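ODLOW HOUSE RESIDENTS' ASSOCIATION
House and Kitchen Meeting
Minutes — June 17, 2026

1. Opening
The meeting was called to order by the chair at 7:00 p.m. A quorum was present. The minutes of the February meeting were approved with one correction: the paint order under item 5 was for the hall, not the pantry.

2. Kitchen budget
The balance in the kitchen account was reported as $473. An invoice of $112 from Melnychuk for repair of the sink trap was approved for payment. The second invoice, for the pantry shelf, was held over until the work is finished.

3. Countertop and backsplash
Members discussed the condition of the grout on the tiled countertop. Zollo has quoted $210 to clean and reseal the counter. A member asked if the quote included the backsplash behind the stove. The chair will ask Zollo for a written answer. Motion to accept the quote, provided the backsplash is included — carried, 4 in favor, none opposed.

4. Items left on the counter
It was noted that measuring cups, small dishes and drink bottles are often left out overnight. Members agreed that:
Measuring cups go back in the drawer after use.
Water bottles are to be marked with the owner's initials or taken to the owner's room.
Clothes hangers belong in the laundry closet and are not to be kept in the kitchen. 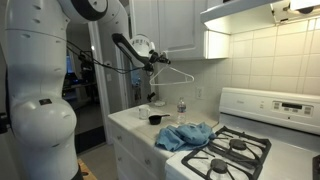 Kitchen counter, with water bottle, measuring cups and a clothes hanger (item 4).

5. Range hood
The filter is due for replacement. Furon has the correct size on order. The light under the hood is to be switched off by the last person using the stove.

6. Cabinets
A request to label the upper cabinets by room was discussed. Some members felt that labels would mark the doors. Tabled until the next meeting, when samples of removable labels will be shown.

7. Other business
The doormat will be shaken out as part of the weekly cleaning. The cleaning list will be posted by the pantry.

The meeting was adjourned at 7:50 p.m.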